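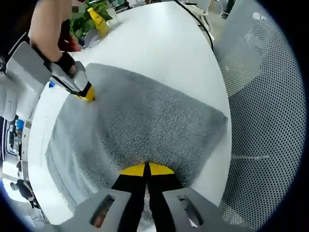 Subject: Re: [automation-users] Open day at Drivmont, worth the trip?
Date: Monday, July 16, 2018

Replying to the list as two others have asked me the same thing off list.

> Did anyone from here get to the Drivmont open day in the end? We were
> thinking of sending two people to the next one. Main interest is the
> cloth handling. We run a small linen hire business and folding is the
> one bit we still do entirely by hand. The programme on their site just
> says "demonstrations throughout the day" which could mean anything.
> Also is there parking, and is it all sales talk?

Yes, I went. Parking first: there is a yard at the back with 11 spaces and they were gone before the doors opened. Use the station car park and walk, it is all on the flat. Sign in at the side door and not at the front, where the bell doesn't work.

The morning is a talk in the canteen. They had put out 60 chairs and most were taken. It went over by a good bit and I would skip it if you already know what they make. The part on safety fencing was useful, the rest you can read in the brochure. The Asex people had a palletiser running in the main hall, same one as at the spring show, and Palacios had a stand but no machine, only a screen and someone to take your details.

The cloth work is upstairs in an ordinary office, so don't go looking for it in the hall as I did. It is a project called Maltorum and it is at an early stage. What you see is people handling towels on a white oval table using hand-held grippers. The grippers are light grey plastic with black fingers and yellow tips, and they have a camera on them. The idea is that the recordings are used later to teach a robot arm the same job. There is no arm folding anything yet, at least not one they were showing. If your two people are expecting to see a finished machine they will be disappointed.

That said, I found it the most interesting part of the day and stayed for most of the afternoon. You can stand right by the table and they don't mind questions. A few things I wrote down:

The towels are thick grey ones with a loop pile. I asked why not start with something easier like a pillowcase, and was told thin cotton is harder, as the fingers tend to pick up two layers at once. With the towel you can press down into the edge and get a decent hold. That matches what our packers say about the old pick-up rollers.

They let visitors have a go. It is slower than you would think. You lose all the feeling in your fingertips and have to judge everything by eye, and I kept letting go of the near corner. After 17 tries I had two folds I would have put on a shelf. The regular operators are much quicker. They wear fingerless gloves for it and said the grippers get heavy by the end of a shift.

They aim for 100 good folds from each person before moving on to another size of towel. Bad ones are kept as well but marked as bad. I asked what counted as bad and the answer was a bit vague, something to do with the edges lining up. For hire linen we would need a proper figure for that, so please do press them on it if you go.

They had no interest in stained or torn items and hadn't thought about sorting. Nor damp ones. For us that is half the job. The chap I spoke to did take a note of it.

On the sales talk: plenty downstairs, none upstairs. I was not asked for a card and I have had one email from them since, with the slides. Lunch was sandwiches and went quickly.

So, for your two people, I would say yes if it is within an hour or so of you, and send at least one who folds for a living. The questions from the floor staff were better than those from the managers, mine included. If you are only after something to buy this year then save the fare and ring Asex, who do have a small-piece folder, though I haven't seen it run and can't say what it is like on anything heavier than a napkin.

I have the slides and the handout on the gripper if anyone wants them. The handout is four pages and has the weight and the opening width in it. Too big for the list, so write to me direct.

They said there would be another open day in the autumn but had no date for it. You need to book, and the upstairs part has its own box to tick on the form, which I nearly missed.

--
To leave this list, send a blank message with "unsubscribe" in the subject line.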